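The Small Stuff
Jul 1, 2022

I've been tidying my stationery since April and I'm still not done (my own fault, I keep buying more). It began with the desk drawer at our place in Cluruldale, which had 3 staplers in it and not one that I liked.

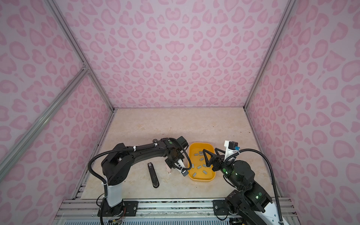 So off I went to Munshi for drawer dividers and came home with a Kudon hole punch as well, obviously. The dividers were too tall! Back they went, and I've gone over to shallow trays, one for each sort of thing. Clips in one, pins in another, and staples get the orange-yellow one, because those little silver strips slide into every corner of a drawer if you let them.

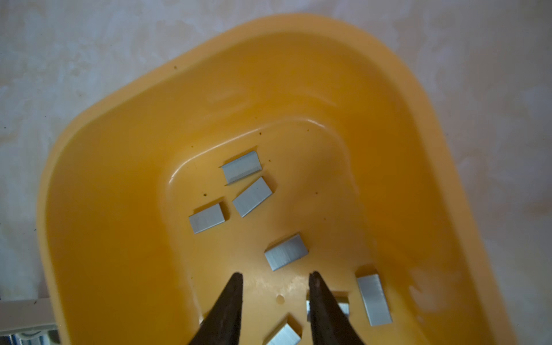

What to do with the leftovers

Odd sizes go in an old Daleck tea tin. I've got more than 41 rubber bands in there too, and I'm keeping them.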